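Members of Kandpal workshop build a robot arm for washing dishes

The shared workshop Kandpal has a new project on its ground floor. Five members are building a robot arm that should one day help with the washing-up, and since October they have met there most evenings after seven o'clock.

The arm is called Terura. It was started by Nimal Sikder, who works as a bookkeeper and learned to solder at the workshop. He bought a used arm from another hobby builder and at first kept it in his kitchen at home. "My family was patient, but the kitchen is small," he said. "When the arm was stretched out, you could not open the refrigerator." The workshop offered him a corner by the back wall, and four other members joined him soon after.

The group does not try to wash a full sink of dishes yet. The first task is more modest: the arm must find a sponge, pick it up, carry it to a plate and put it down inside. Ankit Saxena, who writes most of the software, explained that a sponge is harder than it looks. It changes its form when it is pressed, and it does not always lie flat.

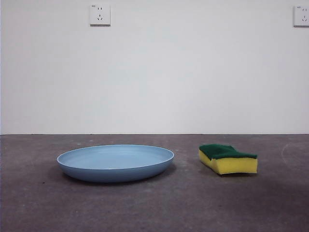 The group chose to work directly on the concrete floor for this stage. The workbenches at Kandpal are used by many people, and a setup that is moved every evening must be measured again every evening. On the floor, things can stay near the same place, and if the arm drops something it does not fall far. The disadvantage is felt mostly in the knees. Shanti Ahuja brought old garden cushions from home, and they are now counted as official equipment of the project.

Ms. Ahuja is responsible for the gripper. The first version had straight fingers with flat ends, and it often pushed the sponge away before it could close. The present fingers are tapered and stand wide open before they come together, so that the arm can be a little wrong in its position and still succeed. A small camera at the gripper gives the software a near view in the last part of the movement, and a second camera stands apart and watches the working area.

In the latest series the group made 114 attempts. Of these, 13 failed, most of them in the moment of closing. Tarun Mishra keeps the results in a paper notebook - he says that he trusts it more than his computer - and writes beside each failure what he believes was the reason. The most frequent entry is "too fast." The speed of the last movement was reduced after that, and the group wants to repeat the whole series before it changes anything else.

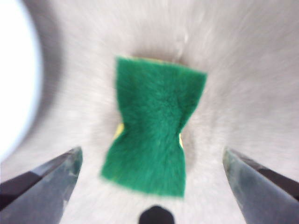 The Terura gripper with its fingers open, seen from the camera at the gripper. The green sponge lies between them.

The software that decides the movements is named Koment. Mr. Saxena started it as a program for sorting screws, and some parts still carry the old names. He plans to give the code to other members who want to use it for their own machines, but he would first like to write proper instructions.

Money is also a subject. The members put a limit of 2,000 dollars on the project and they have kept to it so far. Brollness, a local shop for tools and spare parts, gave them a box of returned motors without payment. Naveen Uniyal tested all of them at his home and found enough good ones for a second wrist, which he is now assembling.

The next step will be a wiping movement on the plate, at first without water. The cables near the gripper are not yet protected, and Mr. Uniyal does not want to take the risk before the covers are ready.

Kandpal will show the arm at its next open evening. The room has place for up to 50 visitors, and members may bring a guest. The demonstration starts at 7:30 p.m.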